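Fumport open day, March – the arm demo

plelo_dave
Went to the Bimero open day. Table demo, one white arm, mixed kitchen items.

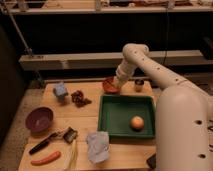
How long was each run?
Fifteen minutes, then a reset by hand.

a_saxena
Akash Saxena here, I was at the 12 o'clock slot. Reach is fine. I'd want cycle times before calling it useful.

kwok_sf
Disagree. Over 2,000 logged runs was the figure in the talk – cycle time comes later.

a_saxena
Logged, yes. They gave no failure rate. 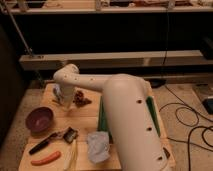 Arm over the table, maroon bowl and sausage at left.

yuen19
Did anyone ask about payload?

plelo_dave
I did. They said they'd post it.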